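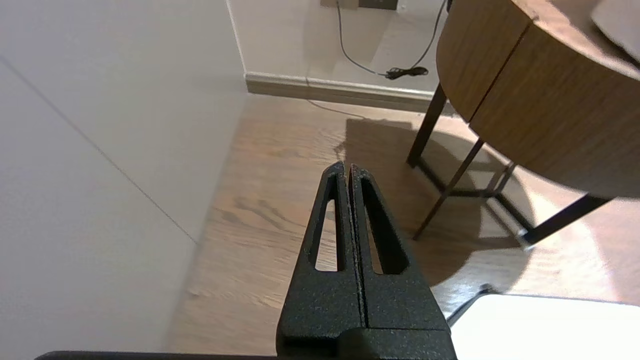

Tuesday, December 9, 2025

Aritz home gripper kit – second progress report

Hello all, and sorry this one comes after the November report by a bit more than I'd promised. The short version is that the Aritz is a decent bit of kit, the service that comes with it is patchy, and I'm not ready to tell you to buy it yet. Longer version follows, and please skip to the money if that's what you came for!

Since last time I've moved everything out of the workshop and into the furnished flat at Acheampong, which was always the plan. Setting up took the best part of a morning. The base wants a flat floor and the flat has a nice one, but the mains lead is short and I ended up going out for an extension. Troritz really ought to put a longer lead in the box. I've told them so.

The fingers first, as that's what most of you asked about. They're long and slim, narrowing towards the tips, with a long opening cut through each one. I was suspicious of them to begin with (they look as if they'd be hopeless with anything soft) and I've come round. We've run over 1000 open-and-close cycles on the pair now and they still meet properly down the middle. Folded flannels, a paperback, a tube of hand cream, the telly remote, all fine. Socks are fine if they're balled up and a nuisance if they aren't. A flat sheet of paper on the floor is beyond it, and the handbook says as much, so I can't mark it down for that.

Drawers have been the interesting part. Your original list had "open and close a bedside drawer" as a must, and I'd been putting it off. The bedside table in the flat is round with a curved drawer front, so there's no nice square edge to aim at. The Aritz software has a drawer routine with a slider for how hard it pulls, and at the factory setting it just gave up. Two notches higher and it'll do it, slowly, on most goes. Closing is easy. Getting the fingers in between the table and the bed is more of a squeeze, and I've had to teach it to come in from the far side.
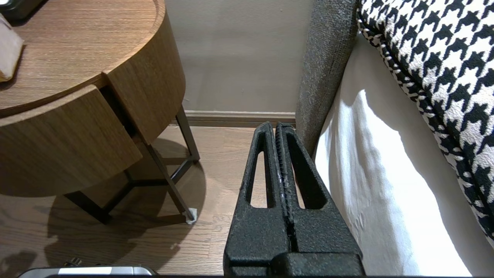 Gladys Langat wondered whether the drawer test was fair on the kit at all, seeing as plenty of people could simply swap the table for one with a proper handle. She'd sooner we scored it as a bonus and put the weight on picking things up off the floor. I can see the sense in that, and I've started keeping the drawer results on their own sheet so we can count them or leave them out as you prefer. My own feeling is that people won't swap their furniture to suit a gadget, but I'm happy to be overruled.

Floor pick-ups have gone better than I expected, then. Good in daylight, good with the big light on. The trouble comes in the late afternoon with just a lamp, when the table throws a large shadow over the boards and anything dark lying in it gets missed. Troritz sent an update for this in November. It helped with the remote and did nothing whatever for a black glove. I've sent them the logs and they've been polite about it.

A word on the cable situation. I tried the kit near the wall sockets to see whether it would go for a lead by mistake, and with the "avoid cables" box ticked it kept well clear. Untick the box and it'll have a go at anything. I'd want that box ticked and hidden before this went to a single one of our tenants.

Maintenance – you asked me to check whether an ordinary handy person could look after it. Mostly yes. The handbook gives four jobs for the owner: wiping the fingers, checking the finger bolts, cleaning the camera window and running the self-test. I did all of them with the tools supplied and none took long. Anything to do with the wiring is meant to go back to Troritz, and having had a good look at how much is going on round the control board on our test stand, I wouldn't argue.
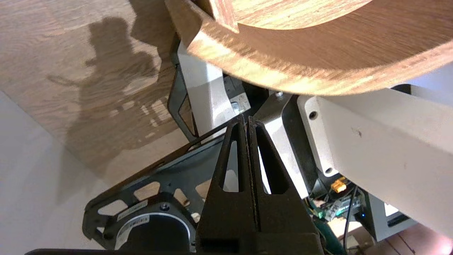 *Fingers closed at the test stand, circuit board and blue LED on the right.*

The support line is my main grumble. I've rung three times. Once I got a very good engineer who stayed on until the camera was lined up again, once I got a person reading me the handbook, and the other time it rang out. Emails get answered, though you might wait. If we go ahead I'd like a named contact written into the agreement, and I'd like replacement fingers held here and not posted out from wherever they keep them.

I had hoped to give you a proper comparison with the Odent by now. The loan unit turned up without its charger, so it's sat in its box and I've nothing useful to say about it. The charger is on its way, supposedly.

Money: we're inside the budget. The extension lead and a replacement lamp are the only things I've bought that weren't on the list, and both came out of sundries. Hire of the flat is paid up until the end of the trial. The second half of the Troritz fee isn't due until I sign off the drawer and floor tests, and I'd like to hang on to it for the moment.
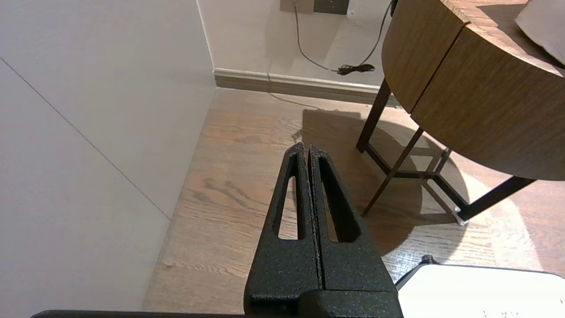
Troritz replied, when I sent over a draft of these notes, that the low-light problem is known and a further update is being tested, and that the drawer routine was only ever meant for straight-fronted furniture. They've offered to extend the loan at no charge while the update is sorted out. I think we should take them up on it, but I need a yes from you first.

Still to do before the next report:

- repeat the lamp-light floor tests with the new update, if it comes
- get the Odent out of its box
- try the Aritz with the bed made and unmade
- ask Gladys whether she wants the drawer sheet in full or just the totals
- price up spare fingers

If anyone fancies coming to see it working, mornings are best, and do ring first as the entry buzzer is temperamental.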